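Chapter 4

Choosing a Gripper Without Losing Your Mind

Every gripper ever sold can pick up a wooden block. This is the first thing you will learn from a product page, and for a while it may be the only thing. The block is the right size, the right weight and the right amount of grippy. It has flat sides. It doesn't roll, shine, bend or break, and if it falls on the floor the only thing hurt is somebody's pride.

In Chapter 3 you mounted an arm, ran its joints to their limits, and wrote down how far the tip landed from where you told it to go. You may have been pleased with the numbers. Now you'll hang something on the end of that arm, and most of the numbers will get worse. A gripper adds weight, adds length, adds a cable that wants to be somewhere else, and adds an opinion of its own about where the middle of an object is.

This chapter is about comparing grippers in a way that another person could repeat and get the same answer. It's harder than it sounds. When the author first taught this material, thirteen student teams were given the same two grippers and asked which one was better. Both grippers won. Several teams had tested theirs on a wooden block.

By the end of the chapter you should be able to:

Write a test plan for two or more grippers before touching any of them.
Pick a set of test objects that will embarrass at least one of your candidates.
Tell a gripper failure from an arm failure, a camera failure and a bad day.
Report results so that the losing gripper's maker would have to agree with the method.

You'll need Section 3.5 (repeatability) and the friction table in the back of the book. Bring a pencil as well. People who plan to type up their results later have a way of remembering only the good runs.

A Tale of Two Fingers

Olaia Rivas runs the test bench at Rernholm, a small company that builds table-setting and tidying cells for banquet halls. She had to choose between two grippers for the same arm. One was the Pledo, a parallel gripper with stiff fingers. The other was the Giáp, which had softer finger pads and a price tag to match its accent mark.

The maker of the Pledo supplied a video. The maker of the Giáp supplied a longer video. In both, a gripper picked up an egg.

"I don't have any customers with eggs," Rivas wrote in her bench notes. "I have customers with stemware."

So the eggs were set aside and a list was drawn up of what the cells would really meet: glasses, small metal cups, candle holders, and whatever gets put down next to them. She gave each gripper the same arm, the same speed limit and the same starting positions, and she wrote the scoring rules on paper before the first run. That last part took most of a morning and caused the only real argument of the project. Does a glass that ends up upright but in the wrong spot count as a success? (It doesn't. You may want to have the same argument with your own team now, while everyone is still speaking.) 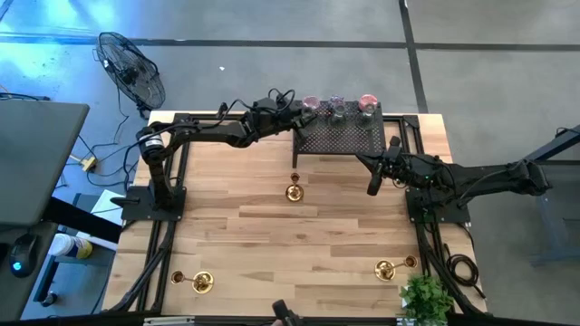

4.1 The Test Object Is Half the Test

Look at what a workspace like the one in Figure 4.1 asks of the black grippers on its two arms. The glasses stand upright in a row on a perforated metal rack at the far edge of the table, which means a gripper coming in from the side has neighbors to think about. A wide gripper that does beautifully with one glass in open space can do something expensive with three.

Then there is the brass. A candle holder standing on its base offers a rod to close on. Tip the same holder over, as two of them are in the figure, and the task becomes a different one: the fingers must come down over a rod near the table surface, with the base sticking out on one side and changing the balance. Same object, same gripper, new problem. If your report says only "candle holder, pass," your reader has no idea which of these you tried.

Brass also shines. A camera on the wrist, like the small unit on the right arm, may see a bright streak where you see an edge. When the fingers then close on air, the gripper gets the blame. It'll get the blame for a great many things in this chapter.

A useful set of test objects has some spread along each of these lines:

Shape. Include something with a stem or a rod, and something with no good place to hold it.
Surface. Include something shiny and something clear. Matte objects are for your first day.
Pose. Every object should appear at least twice, once standing and once lying down, if it can lie down.
Company. Test it alone, then test it with neighbors close enough to bump.

Clear objects deserve a warning of their own. Many depth cameras look straight through a glass and report the wall. If you compare grippers on clear glasses without first checking that the camera can find them, you're comparing cameras, and you have picked a roundabout way to do it.

4.2 How Many Tries Are Enough?

More than you want to do. Rivas started with 3 tries per object, which was enough to show that both grippers were excellent, then on the next morning that both were terrible. At 30 tries per object and pose, the results stopped changing their minds.

The temptation is to stop when your favorite is ahead. Decide the number first, write it down next to the scoring rules, and keep going to the end even when the outcome seems plain. Alternate the grippers in blocks as well. Finger pads pick up dust, motors warm up, and the person resetting the objects gets sloppy after lunch. If one gripper gets all of the morning and the other gets all of the afternoon, you have run a fair test of mornings.

Wear is a separate question and needs a separate test. The team at Rernholm cycled one set of finger pads more than 4,000 times, open and shut on a scrap of rod, and then repeated the glass trials. Those results are worked through in Section 4.6, where the soft pads have a rough time of it.

4.3 Whose Fault Was That?

A failed grasp has a limited number of parents. Before you mark a failure against the gripper, go through them in this order.

Did the arm arrive where it was sent? Check the logged joint positions against the command. If they disagree, go back to Chapter 3 with our sympathy.

Was it sent to the right place? Compare the estimated object position with a measured one. A good arm will carry a good gripper to the wrong spot with great confidence.

Was anything pulling on it? Cables that loop from joint to joint can snag or tug near the end of a reach. Run the same motion with no object and watch the cable instead of the fingers.

Did the fingers close on the object and then lose it? Now you may blame the gripper. Record whether the object slipped, turned or was pushed away, because each one points to a different fix.

Two-arm tables add another suspect. When both arms can reach the same part of the table, one may slow down or take a longer path to avoid the other, and the grasp starts from an angle you never planned. For a first comparison, park one arm well out of the way and leave it there. Add it back once you trust your single-arm numbers.

Before You Read On

Take any two grippers you can get your hands on, or the two data sheets in the Zakedby folder if your lab's budget is of the usual kind. Choose five household objects. For each one, write down the pose, the grasp you expect to work, and what would count as a failure. Trade lists with a classmate and try to find a result that could be scored either way under their rules. You'll find one. Fix it, trade back, and then turn to Section 4.4, where we finally put a force sensor between the fingers and learn what "gentle" meant on the box.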